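# Two grippers, one wrist camera, and a lot of clear plastic

*October 2, 2024* 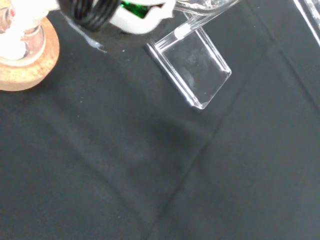 I'd been asking to visit the automation bench at Duswood since July, mostly to hear how their gripper comparison was going. They make sample-handling gear for small labs, and they'd been trying out two grippers on the same arm: the Flustside, which they've owned for a while, and the newer Shemweta, which showed up in spring and sat in its box for longer than anyone wanted to admit. The engineer running the tests agreed to talk as long as I left names out of it and didn't mind them eating lunch while we did it. Fine by me!

So my first question was the obvious one. Which gripper is better?

"Ask me about a job and I'll tell you," they said. "For glass, I like the Shemweta. It closes slower at the end and I can set where it slows down. For anything flat I still go back to the Flustside, and I know it's the older one, and people here give me a hard time about it."

Flat things, I learned, are a sore subject. Most of the holders and plates the lab customers use are clear acrylic, and the wrist camera has a rough time with clear acrylic. The engineer got pretty animated about this part.

"You're trying to find an edge on something that's mostly see-through. What the camera gets is a highlight here, a highlight there, maybe a fingerprint. I've had it line up beautifully on a fingerprint. It was so confident about it, too."

I asked if a dark background helped. They do a lot of their work over black cloth, and I'd assumed that was the fix.

"It helps a lot with the bright edges. But then cloth wrinkles, and a crease is a long straight line, and guess what the software loves? Long straight lines." They ironed the cloth for a week. Then they gave up on ironing and started leaving the folds in on purpose, figuring a customer's bench won't be tidy either. Scores dropped at first (I got the impression there was some grumbling in the office), and they've been creeping back up.

Scores for what, exactly? The test is simple enough. The arm goes to a part, picks it up, moves it over, puts it down, and the run counts only if the part ends up standing where it should. They're at 4,000 runs now across both grippers. When I said that sounded like a lot, I got a shrug.

"It's a lot if you're the one resetting the table. On a good day I can get through around 46 in an hour, and that's with a podcast on."

We got onto cables next, which I hadn't planned to ask about at all. The engineer has strong feelings about coiled cable — they like it, and apparently that's a minority view in the building.

"A straight cable needs slack, and slack goes wherever it wants. A coil keeps itself out of trouble most of the time. It does pull a little when the arm reaches way out, so you have to check that your force readings haven't shifted. I check at full reach before every batch. I'd tell anybody to do that, whichever gripper they buy."

And the camera? Both grippers were tested with the same one, a little Dullia unit at the wrist. I wondered whether moving it farther back would give a better look at the part, because from that close in, tall stuff runs right out of the top of the view.

"We tried it. You see more of the bottle and less of the thing you're about to touch. I'd take the close view. If I need to know how tall something is, I can measure it once and write it down."

They did admit the close view has a price. The gripper itself takes up a chunk of the picture, and it reflects in things, and early on the software kept treating it as part of the tabletop. That got sorted out with a mask, drawn by hand, which has to be redrawn every time they swap grippers. It takes ten minutes if you're careful. They were not always careful.

I wanted to know what they'd do differently if they were starting over, and there was a long pause while a sandwich got finished.

"I'd start with the clear parts. We did all the easy parts first, so for a month both grippers looked fantastic and I wrote a very cheerful report. I had to go back and write a less cheerful one."

The Shemweta is staying on the arm for the next batch, which is all glassware. After that they want to try its softer fingertips on the acrylic plates, if the order comes in, and I've been told I can come back and watch. I may bring my own lunch this time.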